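Seit Januar lerne ich, wie man einem Roboter eine Aufgabe durch Fernsteuerung zeigt. Ich schreibe hier ein paar Notizen auf, vielleicht helfen sie jemandem, der auch gerade anfängt. (Deutsch ist nicht meine Muttersprache, bitte korrigiert mich ruhig.)

Die Umgebung ist eine simulierte Küche. Unser Projekt heißt Kisby, und die Aufgabe klingt sehr einfach: Schüsseln greifen und in den Oberschrank stellen. Ich bewege einen Controller in der rechten Hand, der Arm folgt mir auf dem Bildschirm.

Das Ziel sind 2000 Vorführungen. Ich persönlich habe bis jetzt 134 aufgenommen, davon wurden 110 akzeptiert. Den Rest hat Chae-won Ma aussortiert, meistens wegen zu langer Pausen.

Pausen sind nämlich ein Problem. Wenn ich vor dem Greifen überlege, dann steht der Arm still, und das Modell lernt das Stillstehen mit. Jetzt überlege ich mir den Weg, bevor ich die Aufnahme starte.

Ich arbeite mit zwei Ansichten nebeneinander, eine direkt am Greifer und eine mit Blick auf die Küche:
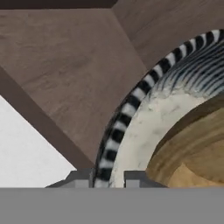
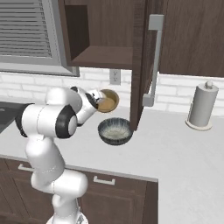
Am Anfang habe ich fast nur auf die große Ansicht geschaut. Den Abstand zwischen Finger und Schüsselrand schätzt man damit aber schlecht. Yatziri Quintero hat mir geraten, auf den letzten Zentimetern nur noch die Greiferansicht zu benutzen. Seitdem greife ich viel seltener daneben.

Schwierig bleibt die Drehung des Handgelenks. Eine Schüssel, die man am Rand hält, steht schnell auf der Seite, und man muss sie vor dem Abstellen wieder gerade drehen. Meine eigene Hand macht das ohne Nachdenken. Mit dem Controller muss ich manchmal loslassen, die Hand neu positionieren und weiterdrehen – das sieht man den Daten leider an.

Noch eine Sache, die ich falsch verstanden hatte: Ich wollte jede Vorführung genau gleich machen. Chae-won meinte, ich soll lieber verschiedene Anfahrten zeigen, mal von links, mal steiler von oben. Nur ruckartig soll es nicht sein.

Eine Vorführung dauert bei mir jetzt fast 2 Minuten. Ich finde das lang, Yatziri findet es für diese Aufgabe in Ordnung. Nach einer Stunde mache ich Pause, weil meine Bewegungen dann ungenau werden.

Als Nächstes möchte ich die Empfindlichkeit der Drehung anders einstellen – wer hat Erfahrung damit? Ist ein Verhältnis von eins zu eins besser, oder verstärkt ihr die Drehung?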